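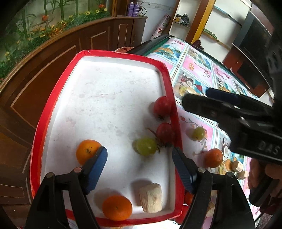 Two mandarins and a pale cut chunk share a red-rimmed tray with smaller fruit.

GELLHAM, Wed 22 January - Grondby today released Rarneo, planning software that decides which piece of fruit to pick up first, a question most toddlers settle by grabbing.

Rarneo ranks each grasp and drops any that would bump a neighbour. It was tuned on 2537 recorded picks, 136 of them grapes.

"The grapes won more often than I'd like," said lead developer Babar Rajput. A fix for grapes is due in November.

Media contact: Grondby, Gellham | © Grondby | Back to top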